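Notes from Wednesday, typed up fast, sorry for the state of them. Talked to Jolanta Nowicki in the back kitchen at Filau, the staff canteen on the third floor. Irfan Wijaya joined halfway, still in his apron.

The numbers first, she wanted those in. 288 covers at lunch on a normal day. Every plate gets scraped, rinsed, racked, dried, checked, put back. Until spring that was three people and a lot of wet sleeves. Now it's two people and an arm, and the third person is out front on the hot line.

"I was the one who didn't want it," Jolanta says. She runs the kitchen, has for 15 years. "I thought, okay, they bring this in, and in August I get the call about cutting hours. The call didn't come. But I waited for it. All summer I waited."

What came instead was a change in who does what. The arm takes plates and bowls. People still take glasses, anything with a lid, anything chipped. Knives stay with people too, that was Jolanta's rule and she got it in writing.

Asked what a normal shift is like now. Long pause. "Quieter? My hands are better. I used to go home and couldn't open a jar. My husband opened the jars." She shows me her knuckles. "But I stand differently. Before, I was moving the whole time. Now I'm moving, then I'm watching, then moving. The watching is tiring, and it's a kind of tired I didn't have before."

Irfan agrees with that and then doesn't. He's 24, came over from the Ramer site when that kitchen closed. He likes the thing. Calls it "the colleague" when Jolanta's in earshot, to annoy her.

"You learn how it wants stuff," he says. "Plates go down flat, with space. You can't just dump a stack. First week I dumped stacks, and it stopped, and I stood there like an idiot."

So you work for it?

"A bit. Yeah. I set the counter up for it, then it does its bit. But I did that for the old dish machine as well. You always load a machine the way the machine likes." 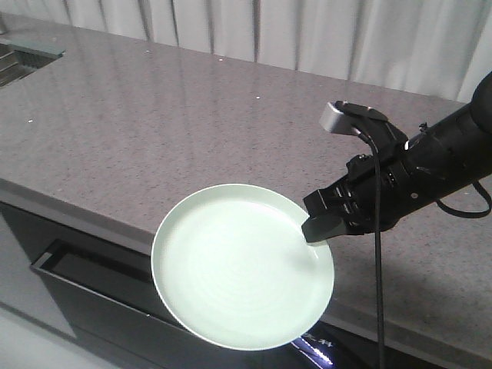 Pay came up, I hadn't planned to ask yet. Irfan gets a small bump for being the one who can restart it and clear a fault. Jolanta doesn't get it, she did the same training. She raised it with Herman Jugah, who manages the building contract for Fustunico, and was told it's tied to the job grade. "So I taught him the kitchen and he gets the money for the arm," she says. Irfan looks at the floor for this part. Says he thinks it should be both of them. Says he told Herman that as well.

I rang Herman after. He was in a car, bad line. He says the grading is under review and he'd "rather fix it than argue about it." No date. He also said the target was 1,140 items a shift by the end of the year and they're at 1,000 now, which he's fine with. "I'm not going to push the last bit. If pushing it means somebody's hovering over it all lunch, what did I buy?"

Jolanta had a different view of the target when I read it back to her. She'd never heard it. "There's a target? Who was going to tell me?" Wrote something on the back of her hand with a biro. I think Herman is getting a phone call.

Breakages. Down a little, they both think, but the breakages they do get are at odd moments and everyone turns round. When a person drops a plate there's a cheer. Jolanta says there's no cheer when the arm does it, people just go quiet, and she finds that strange.

The third person, the one who moved out front, is Zulkifli Oei. Caught him for two minutes between trays. Nine years on dishes, now he serves rice and greens and knows half the building by name. "I was scared of it, talking to people all day. My English, you know. First two weeks I only said 'sauce?'" He'd not go back. Though he misses the radio, theres no radio out front.

Would they want a second arm? Irfan says yes straight off. Jolanta says not untill the pay is sorted, and then only if she picks where it stands. The first one went in over a weekend and she came in Monday to find her prep spot gone. She chops onions by the door now. It's drafty there.

Had to stop at half two, delivery at the back. Still need to check with Herman whether the review covers the other sites, and get the spelling of Zulkifli's surname from him directly.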